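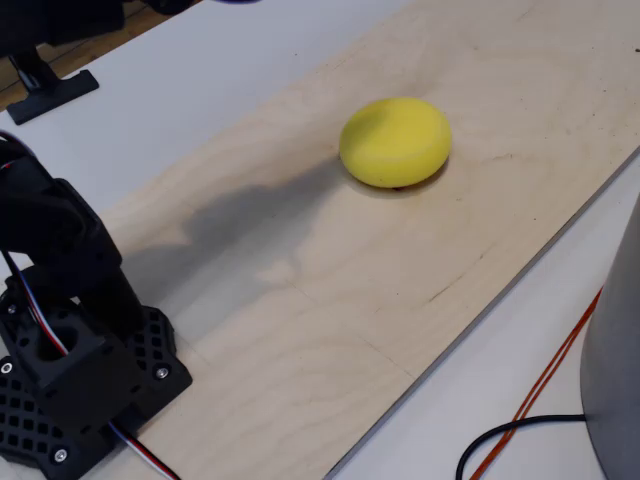
The arm and its yellow sponge on the plywood board at Dovden.

I'd come to Dovden to ask about Kikar, their motion planner, and we ended up talking about shadows for most of Monday morning. "The planner was fine," the lead developer told me, pouring us both more coffee. "It was perception that kept moving the target!" Their old color threshold would clip the darker side of the sponge, so the estimated center slid a little every time the arm leaned over it.

I asked how bad it got. "11 millimeters on a bad day – and your fingers are only so wide." The fix was small: fit a circle to the rim, then hold the estimate for 45 frames unless the fit really changes. The whole patch came to 82 lines (I got to scroll through it, and it's very readable).

Next up is replanning in mid-reach, which still stutters. "Ask me again in November," she said, and went back to her logs.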